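Wrap dress for a summer wedding – Zaken or Hilano?

seamside
I need a wrap dress for a wedding in June. The Zaken one is 555 lira and the Hilano one is 900. I'm 5ft 2 and most wrap dresses gape on me. 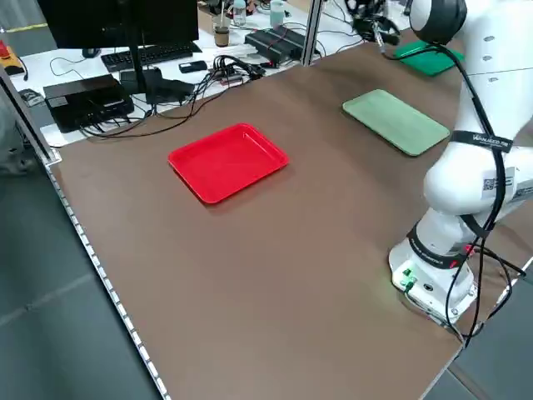 I've tried the Zaken in a size 12 and the waist tie sat too low. The Hilano is only sold online, so I can't check the length first.

Selim Toprak
Hilano. The Zaken jersey goes bobbly after a few washes. Mine did.

plainhem
Don't agree. I've had my Zaken two years and wear it most weeks. Wash it inside out at 28 minutes on the short cycle and it stays smooth.

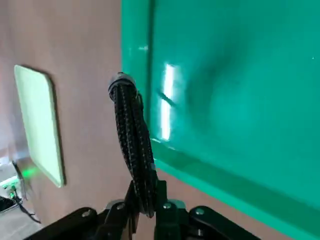 Can you stop a wrap dress gaping without altering it? A small press stud where the two fronts cross will hold it, and you can take it off again later.

Selim Toprak
A stud pulls on thin jersey. I'd use a camisole.

seamside
A camisole in that heat – no thanks. Might try the stud. I've also seen one by Rorkau for 622 with a proper inside tie, but the sleeves look long.

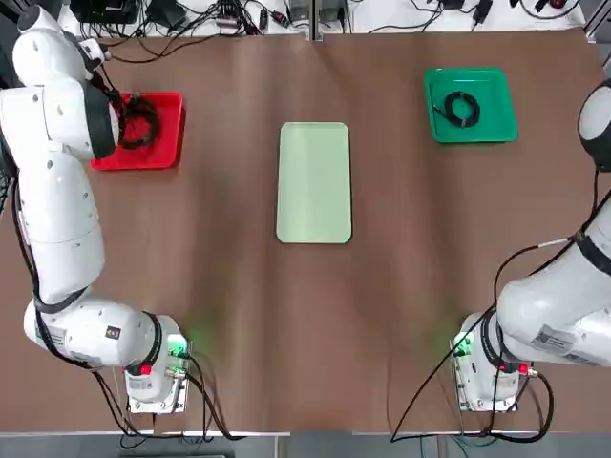 Yiğit Kırmızıgül: Rorkau sleeves do come up long, but they're easy to shorten. I'd pick it over both of the others for the inside tie.

plainhem
Still say Zaken, one size down.

seamside
Ordered the Rorkau on Sunday. Will post when it gets here.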